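Forum > Kitchen and Dining > Dishes and Storage

Storing banded plates on edge or flat?

oluris17
Posted 1 Feb 2021
I picked up some round white plates with a wide green band and a thinner red one inside it. Glossy, with a small logo by the end of the bands. I want to keep them standing in a white wire rack on the table. My sister says plates belong in a stack. Does standing them up wear the rim?

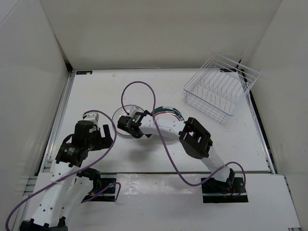

The table is plain white and against the wall, so there's space for a rack if that's the better way. I'd like to settle it before April, when we have family over.

Javier
Rack. In a stack, the foot of each plate rubs the one under it. Mine were stacked for years and the color is scratched.

pudis_2
Disagree. I've chipped two plates knocking them against wire and none in a stack. Put a paper towel between them and the color is fine.

Javier
Who puts paper towels back between plates every night?

pudis_2
I do. It takes a minute.

oluris17
I don't think I'd keep up with the towels. What I'm unsure of is getting them in and out of the rack.
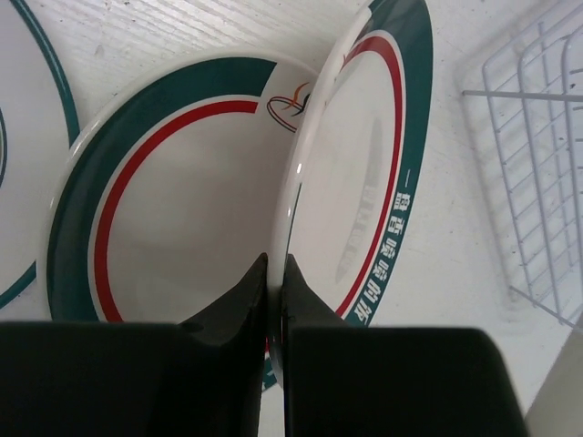
I've been holding them by the rim and tipping them up on edge. Is that asking for chips?

Lacey Ackroyd
Rim is fine if you go slow. Leave a slot empty between plates if you have enough slots. I use a Stilberg rack and do it that way.

pudis_2
Still say stack them. But the empty slot would help.

oluris17
Going with the rack for now. Thanks.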